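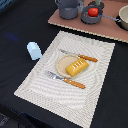
One owner in Prernley wrote to us that her first three loaves came out flat and she had nearly given up on the Araya, until she found she'd been skipping the rest after kneading. So please don't skip section 4!

4. Your first basic loaf

Set aside an afternoon for this one. It's a very forgiving recipe, and the smell alone makes it worth the wait.

1. Click the kneading paddle onto the shaft. Push until it sits flat.
2. Pour in the water first, then the flour, then the salt. Make a small dent in the flour and drop the yeast in there.
3. Close the lid and choose program 2 (Basic). The Davico display shows the total time.
4. When kneading stops, leave the lid shut for 26 minutes. The dough is resting, and it needs every one of them.
5. Press Start again to bake.

Note: Dough looking sticky at the first beep? Add a spoonful of flour and let the paddle work it in. Rye doughs stay sticky however much you add, so leave those alone.

CAUTION: The pan is very hot after baking. Use dry oven mitts, and keep the steam vent clear.

6. Turn the loaf out and let it cool for roughly 56 minutes before slicing (we know, it's hard!).
7. Check the bottom of the loaf for the paddle. If it's stuck inside, ease it out with the Zastuten hook, never with a metal knife.

Once you're happy with this loaf, try it with seeds. Add them at the second beep, see section 5.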